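Speaker notes: Winter clothing relief and what happens after the donation bin
Grirkton Community Services Forum, June 13, 2018
Speaker: Mohsin Orakzai, Program Coordinator, Clothing and Household Goods

Slide 1. Opening

Good morning. Acknowledge the host organization and thank the Grirkton regional office for the use of the hall. Mention that printed copies of the intake guideline are at the registration desk and that questions will be taken at the end.

Introduce the topic. The program has operated a seasonal coat service for eight years. Today's remarks concern the period between the receipt of a garment and its delivery to a household, a part of the work that has received little attention in our annual reports.

Slide 2. The service at a glance

Last season the program distributed 1047 winter coats through four pick-up locations. Pause here, as several municipal partners have asked for this figure. Coats only. Boots, mittens and snow pants are recorded separately and are not included.

Note that the Schouten neighbourhood location opened partway through the season and that its results should not be compared directly with those of the other locations.

Slide 3. Timing of donations

Most donations arrive in spring, when families clear their closets. Most requests arrive after the first hard frost. The program must therefore store garments over the summer, and storage is our largest single cost after wages.

Explain the August intake. Each August we review what is on the shelves by size and publish a list of shortages. Children's sizes and larger adult sizes have appeared on that list every year. Donors respond well to a specific request, and partners are encouraged to post the list in their own buildings and newsletters.

Slide 4. Condition standards

Read the standard aloud: a garment is accepted if a member of staff would be comfortable giving it to a relative. Zippers must close. Linings must be whole. Small stains are acceptable on work coats and are not acceptable on children's coats.

Refer to the earlier practice of accepting everything and sorting later. Disposal fees rose under that arrangement, and sorting staff reported that much of their day was spent on items that could never be offered to a client.

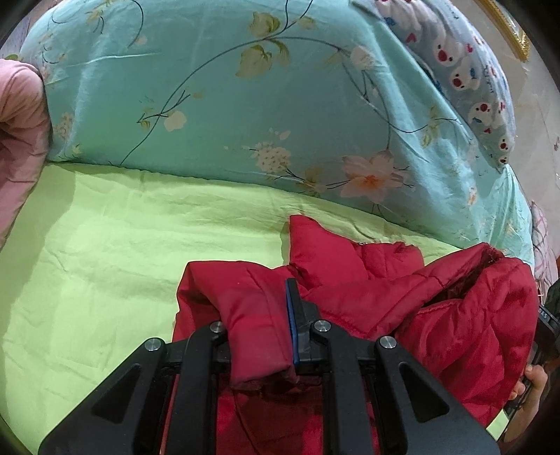
Slide 5. Washing and storage

Padded coats require particular care. They should be washed on a gentle cycle in cool water and dried fully at low heat, with a pause partway through to break up any clumps in the filling. A coat put into storage damp will smell of mildew by autumn and must then be washed again or discarded.

Vacuum bags were tried for one season to save space. Filled garments kept under compression for months did not recover their loft well, and the practice was discontinued. Coats are now hung where there is room and otherwise laid loosely in lidded bins, with the size written on the outside.

If asked about suppliers: the racks and bins are purchased through Trulard under the regional agreement. Partners who wish to order under the same terms should write to the office.

Slide 6. Dignity in distribution

This is the central portion of the talk. Allow extra time.

Clients choose their own coats. Racks are arranged by size, with good lighting and a full-length mirror at every location. Proof of income is not requested. A first name and a household size are sufficient for our records.

Quote from the evaluation prepared by Ketill Grímsdóttir: "Families described the act of choosing as more important than the quality of what was chosen." Let the quotation stand for a moment before continuing.

Staff training on this point takes three hours and is repeated each fall. Partners may send their own employees at no charge.

Slide 7. The Bametti pilot

At the Bametti site, clients may book a private appointment in the evening. The pilot was intended for shift workers and has also been used by newcomers who prefer to attend with an interpreter. Results are preliminary. Do not commit to an expansion if the question is raised; the matter is before the board.

Slide 8. Requests to partners

Please post the shortage list when it is circulated. Please direct donors to the condition standard before they drop off bags. Please inform the office of any change in hours, as incorrect listings were the most common complaint received last winter.

Close by thanking the sorting staff by location. Leave the contact slide on the screen during questions. Remaining copies of the intake guideline are to be returned to the regional office.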